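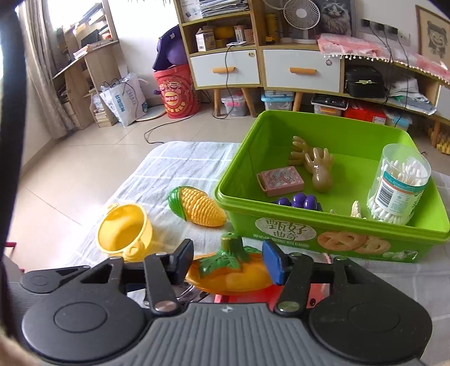 **Lutosport – technicienne SIG, atelier cartes anciennes**

Décembre, 20 h. Bon, je reprends le calage des planches de Leris, parce que ce matin c'était n'importe quoi ! La feuille 12 glissait vers l'est dès qu'on zoomait, et j'ai d'abord accusé le serveur de tuiles (pardon au serveur). En fait j'avais gardé l'ancien méridien d'origine dans le fichier de projection. Corrigé, relancé, et la rivière retombe enfin dans son lit.

Points de calage : j'en avais mis 20, j'en ai retiré 8 qui tombaient sur des chemins redessinés depuis. Clochers et ponts seulement, c'est beaucoup plus stable – à garder pour Neves.

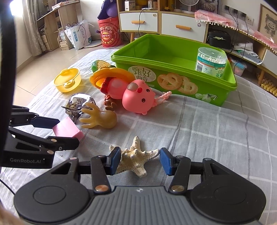
Par contre les bords de feuille restent moches. Le cadre imprimé déborde sur la voisine et, en transparence, on voit une double ligne noire. Je découpe au masque, à la main pour l'instant, en attendant que le script de Trolon accepte autre chose que des rectangles.

Reste à faire : réexporter tout le lot (200 planches, donc cette nuit), vérifier le curseur d'opacité sur téléphone, et demander si on a le droit de proposer le téléchargement. La licence ne parle que de consultation.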